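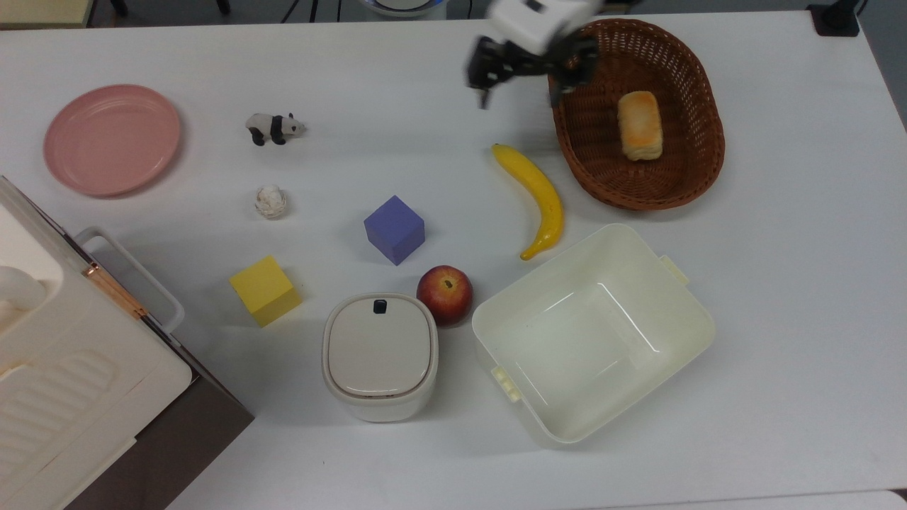

Last changed: 2 December 2020

I've been bugging Anneliese Ackermann for a look at her grasping work since October, and last week she finally let me hang around the Hollenstein lab for an afternoon. So much fun!

Her group has a new training method called Notholm. The old way, the arm practiced on one object at a time until it got good, then moved on to the next. With Notholm everything goes on the table together – banana, apple, blocks, a little panda, a wicker basket with bread in it – and the arm gets a fresh instruction before each try. When it misses, the miss goes back into training too, labeled with whatever it did do (grabbed the apple when you asked for the banana? fine, that's now an apple lesson).

They ran 600 tries. The first 200 were pretty rough, Anneliese says, and she nearly pulled the plug. But over the last 100 the arm went for the wrong thing only 2 times, and both of those were mix-ups between the yellow cube and the banana. Hüsnü Polat, who wrote most of the code, blames the color weighting and is already poking at it.

What I liked best is that nobody had to tidy up between tries – stuff just stays where it lands, and the next instruction starts from there.

The write-up goes to Mathias Hofstetter for a read first, then online. I'll post the link when I have it.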